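**Oiling an old table top – Plornus or plain linseed?**

**gatepost51**
I've got a pine kitchen table that came out of a house in Bramness. Sanded it back over the weekend and now I can't decide on a finish. The shop in Lononmont sells Plornus hard oil and says two coats will do. It gets used for every meal. Anyone tried it?

**mudlark_4**
Used it on a worktop. Two coats is not enough. I did four, thin, with a night between each, and wiped off the extra after 14 minutes. If you leave it longer it goes tacky and you'll be sanding again.
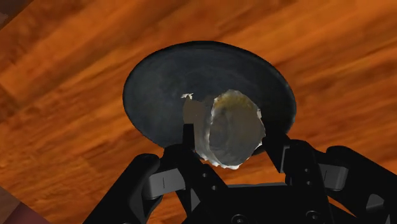 The other thing is colour. It goes a lot more orange than the tin suggests, more so on pine. Try it on the underside first.

**saltbox**
I'd disagree with four coats. I did two on ours in February and it's been fine with three kids eating off it. Tea rings wipe off if you get to them the same day.

**mudlark_4**
Did you sand to a fine grit first? That makes a difference to how much it takes up.

**saltbox**
240, then a damp cloth, then 240 again.

**hobnail**
Boiled linseed is cheaper and you can top it up whenever you like. Slow to dry though – ours took most of a week. Don't leave the rags in a heap, lay them flat outside.

**gatepost51**
Thanks all. Went with the Plornus. One coat on the underside and it is very orange. Might ask Saavedra's if they do a clear one before I touch the top.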